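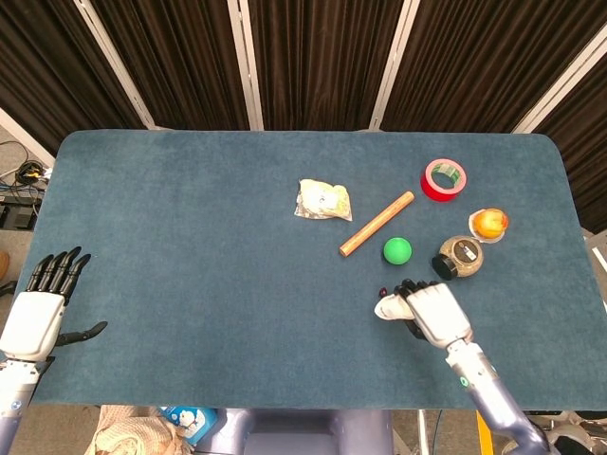
Red tape, a green ball and a jar with a black lid, all on the one table.

The couple who bought the old duplex on Hekel Street did not set out to be landlords. They wanted a house with a yard in Grilham, within walking distance of the school, and the only one they could afford came with a second unit attached.

"We looked at detached places for most of a year," she says. "Anything with three bedrooms was gone before we could book a second viewing. The duplex had been sitting because people didn't want to deal with a tenant."

The larger side, where they live now, has three bedrooms upstairs and a kitchen that opens onto the back porch. The smaller side is a one-bedroom of almost 900 square feet, with its own entrance off the driveway. The tenant was already there and has stayed on.

Their offer had two conditions, a home inspection and a look at the existing lease. The inspector found knob and tube wiring in part of the attic and a furnace near the end of its life.

"I was ready to walk away over the wiring," he says. "Our insurer gave us 90 days to have it replaced, and that was the part that kept me up. We got three quotes. Prajapati Electric could start the soonest, so we went with them."

The seller took some money off the price for the wiring but would not move on the furnace. They replaced it themselves the first winter.

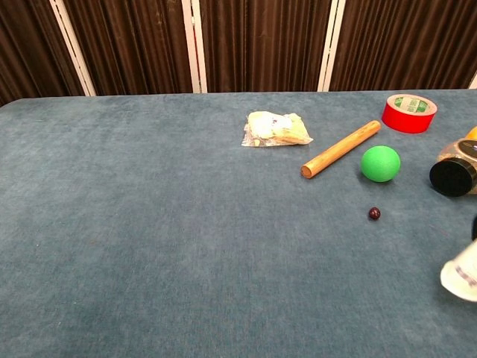

She handles the rent and the paperwork. He does the repairs, or tries to. The kitchen tap on the rental side took him two weekends, and he ended up buying a new Volletti one when the old cartridge could not be matched.

"The tap was $278," he says. "I'd budgeted for washers."

They set aside $300 a month from the rent for repairs and leave it alone otherwise. So far it has covered the tap, a storm door and new eavestroughs along the driveway side. The roof will have to come out of savings.

Noise was the other worry. The wall between the units is plaster over brick, and they say they hear very little through it - mostly the stairs, and the dryer if it's running late. The tenant works early shifts, so they do their laundry before supper.

Would they buy a duplex again? He says yes straight away. She takes longer.

"I'd do it again at this price," she says. "I'd read the lease before the first viewing, though. We read ours the night before the offer was due, at the kitchen table, with both kids up sick."

They plan to redo the back porch once the ground thaws. The permit application went in during January.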